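The wage promise that keeps moving

Backers of the Lunholm withdrawal plan were out again in May with a bigger number. Leave the regional trade compact, they say, and the average household will be $115 a month better off within 2 years. Last fall the same people said it would take four years. The spring mailer had no timetable at all.

I have read the plan. It runs to 144 pages, and the part dealing with wages takes up less than one of them. It assumes that every job now filled by a commuter from across the line would go to a local worker at higher pay, and that no employer would cut hours, move, or simply leave the post empty. Anyone who has tried to hire a night shift in this county will have questions about that. 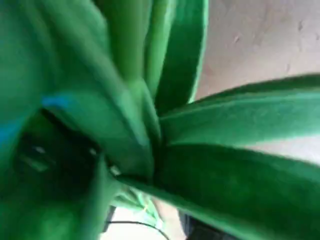
What the other side isn't saying

The stay campaign is no better. Its leaflet warns of "thousands" of lost jobs and gives no source. I asked for one twice. The first reply thanked me for my interest. The second sent me to a survey of 18 firms, most of them members of the group that paid for the leaflet, and the question they were asked was whether they were "concerned." Of course they were concerned. Firms are concerned about parking.

Jitstead, which ships more across the line than any other employer here, has declined to say what it would do. I take that as a sign that it doesn't know, and I wish the politicians would admit the same.

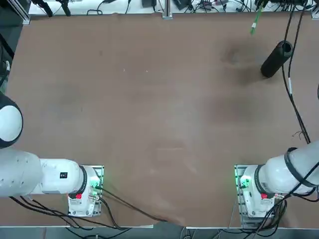 By Milagros Dalisay
Regional politics

The debate at Pascual Hall was supposed to clear some of this up. We got ninety minutes on who had been rude to whom. When a woman near the back asked what would happen to her pension credits, earned on both sides of the line, both speakers told her it would be "dealt with in talks." Neither could say who would be doing the talking.

Before the vote is scheduled, the county should publish its own wage estimate, with the working shown. The budget office says it has a draft. It has been saying so since winter. If you get a mailer from either campaign with a dollar figure on it, send me a copy and I'll try to find out where the figure came from.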